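Robot Workshop, Unit 6 Handout: Teaching Two Arms to Fold
Benport Evening Engineering Program, Room 517

Welcome back! Last unit you got your arms to pick up blocks, and blocks are kind. They keep their shape, they sit where you left them, and a bad grasp usually just means trying again. This unit we move on to clothes, and I think it's the most fun we have all term.

What you need before you start

Your team's Hanel controller, charged and updated
The Cowie calibration sheet from Unit 4 (bring the filled-in one)
At least three garments of different weights
A shared folder for your recordings

How the session runs

Teams work in pairs, 20 minutes driving and 20 minutes watching, then swap. The watcher keeps the log. Write down every grasp, including the bad ones, and which arm made it. Please don't tidy up the log afterward! The messy entries are the ones we learn the most from when we go over them together.

Start each run with both arms at rest and the cloth flat. Lower the gripper slowly until the fingers are just above the fabric, close, lift a little, and stop. If only the top layer came up, good. If you've got everything, open and go again a bit higher.

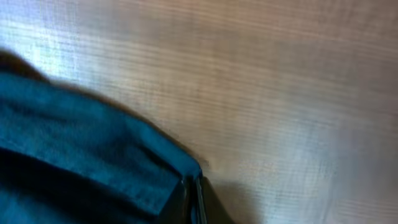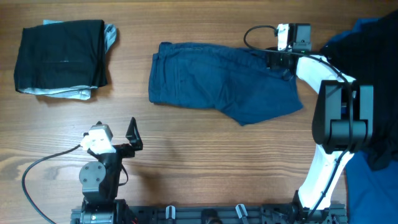

Choosing where to grasp is the heart of this unit. Cloth has no single right answer, but some spots are much friendlier than others. Corners and hems give the fingers a clear edge to close on, while the middle of a panel tends to bunch. Denim is a good place to begin for that reason, and the blue shorts, with the gripper up near their top right corner, are the kind of starting position I'd like you to try first. Thin knits are harder. Save those for your second turn, when your hands know the controls.

Wrist view or top view?

Use both. The top view tells you how the whole garment lies and where the finished stack should go. The wrist view is for the last stretch, when you need to find a seam or an edge. It blurs when you move fast, so slow down before you trust it.

For next time

Record 40 folds per team and upload them to Unalen before class. Then write 2 paragraphs on one grasp that went wrong and what you changed. Sketches are very welcome, and so are wild ideas. Last term a team tried folding from the waistband first and half the room had switched over by the break!

Lab opens at 5:30 p.m. Tie back long sleeves and keep cables clear of the elbow joints.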